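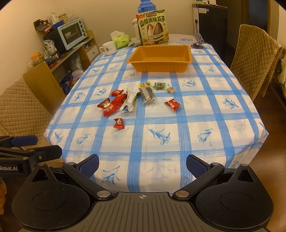

오픈데이 핸드 그리퍼 체험 코너 운영 방법

Garer 오픈데이에서 핸드 그리퍼 체험 코너를 맡은 진행자를 위한 안내입니다. 지난 10월 행사에서 쓴 순서를 바탕으로 다시 정리했습니다. 로봇 팔 시연(Rutodel 구역)은 별도 문서를 참고하세요.

1. 식탁 준비

체험은 실험대보다 일반 식탁에서 하는 편이 좋습니다. 방문객이 집에서 하는 정리 작업으로 바로 이해하기 때문입니다. 식탁보는 무늬가 있어도 됩니다. 다만 그리퍼 끝에 천이 딸려 올라오는 일이 있으니 모서리를 집게로 고정해 두세요.

물건은 평소 식탁에 있을 만한 것으로 고릅니다. 빨간 포장지에 싼 사탕, 작은 과자 봉지, 라벨이 붙은 씨앗 봉지 정도면 충분합니다. 구겨진 비닐장갑은 모양이 일정하지 않아 숙련자용으로 씁니다. 주황색 플라스틱 쟁반은 비워서 식탁 뒤쪽에 둡니다. 앞쪽에 두면 손목을 거의 움직이지 않고 끝나 버려 동작이 단조로워집니다.

컵, 보온병, 휴지 같은 생활용품은 치우지 않아도 됩니다. 뜨거운 물이 든 용기는 반드시 치우세요.

2. 장비 점검

시작 전에 그리퍼를 양손에 하나씩 들고 아래 항목을 확인합니다.

손가락이 끝까지 벌어지고 닫히는지
파란 패드가 들뜨거나 밀리지 않는지
관절 나사가 풀리지 않았는지
카메라 렌즈에 지문이 없는지
저장 공간이 남아 있는지

패드는 집기 횟수 3,000회마다 교체합니다. 횟수는 Tondico 기록 화면에서 볼 수 있고, 1,000회 단위로 알림이 뜹니다. 행사 도중에 알림이 떠도 진행 중인 조는 마치고 교체하면 됩니다.

3. 시범

진행자가 먼저 한 번 보여 줍니다. 설명은 짧게 하고 동작을 천천히 하세요.

그리퍼를 벌린 채 물건 위로 가져갑니다. 양쪽 패드 사이에 물건이 들어오면 손을 멈추고, 그다음에 닫습니다. 움직이면서 닫으면 사탕처럼 작은 것은 옆으로 튑니다. 들어 올린 뒤 쟁반 위에서 다시 멈추고 벌립니다. 던지듯이 놓지 않습니다.

비틀어 싼 사탕은 가운데를 집습니다. 포장 끝을 집으면 미끄러집니다. 봉지류는 가장자리를 세워 집는 것이 쉽습니다. 씨앗 봉지는 내용물이 한쪽으로 쏠리므로 묵직한 쪽을 잡으라고 알려 주세요.

4. 방문객 체험

한 조는 8명까지 받고, 한 사람이 3회씩 해 봅니다. 첫 번째는 한 손으로 사탕만 옮깁니다. 두 번째는 봉지를 옮기고, 세 번째는 양손으로 물건을 하나 고르게 합니다. 양손을 쓸 때는 그리퍼끼리 부딪치기 쉬우니 한쪽은 대기 위치에 두고 번갈아 움직이도록 안내합니다.

어린이는 보호자가 옆에 있을 때만 참여합니다. 손가락 연결부에 손을 넣지 않도록 시작 전에 말해 주세요.

녹화는 동의한 사람만 합니다. 동의하지 않은 방문객은 카메라를 끄고 똑같이 체험할 수 있습니다. 얼굴이 찍히지 않도록 카메라는 늘 식탁 쪽을 향하게 합니다.

5. 자주 생기는 문제

물건이 자꾸 빠짐: 패드에 먼지나 기름이 묻은 경우가 많습니다. 마른 천으로 닦고 다시 해 봅니다.
식탁보가 함께 집힘: 너무 낮게 내려간 것입니다. 패드 끝이 천에 닿기 직전에 멈추게 합니다.
녹화가 중간에 끊김: 케이블부터 확인하고, 그래도 끊기면 Haque 프로그램을 다시 실행합니다. 끊긴 파일은 지우지 말고 이름 뒤에 '중단'을 붙여 둡니다.

6. 마무리

조가 바뀔 때마다 쟁반을 비우고 물건을 식탁 앞쪽에 다시 흩어 놓습니다. 매번 같은 자리에 둘 필요는 없습니다. 체험에 쓴 과자는 나누어 주지 말고 따로 모아 두세요. 행사가 끝나면 패드를 닦고 그리퍼를 벌린 상태로 보관함에 넣은 다음, 점검표를 안내 데스크에 제출합니다.

최종 수정: 2020년 2월 15일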